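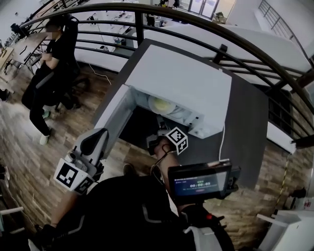
My mother asks me every March when she can have a machine that does the kitchen, and every March I tell her two years. I've been saying it for four. Reheating is my usual test, as it's the chore I could do at six. You open the microwave, get hold of the plate by its front edge, bring it out level and try not to lose whatever round yellow thing is sitting on it. Put a gripper on the job in place of a thumb and you begin to see how much the thumb was doing.

Olanrewaju Effiong, who fits packing lines at Kaston, reckons factories will get there first. His boxes are all the same size and none of them has gravy on it. He gave me a list of 26 jobs in an ordinary house and would bet money on two, one of them being the hoovering, which we've already got.

I've told Mum two years again. She's bought new rubber gloves.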